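What Our Neighbors Remember: Collecting Stories in Lenlow
Bezawit Birhane
8 Feb 2018

When I started this project I thought I would come home with a neat little history of the old Serent mill, and instead I came home with a great many stories about soup, weddings and missed buses (and I loved every one of them!). I mailed out 100 letters to people who used to live on the mill streets, and the replies kept coming until well after my first deadline. 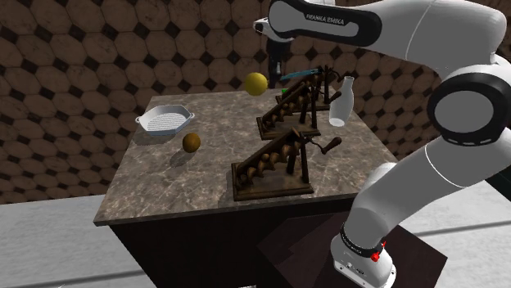 Most people wanted to talk in their own kitchens, so I learned to leave plenty of time for tea. Two of the longest talks were with sisters who remembered the same flood quite differently, and I have kept both versions side by side in the appendix. Typing everything up took me four weeks, and the finished transcript runs to 2,176 lines.

I would still like to go back in April, when the Rastogi family returns, and ask them about the bakery.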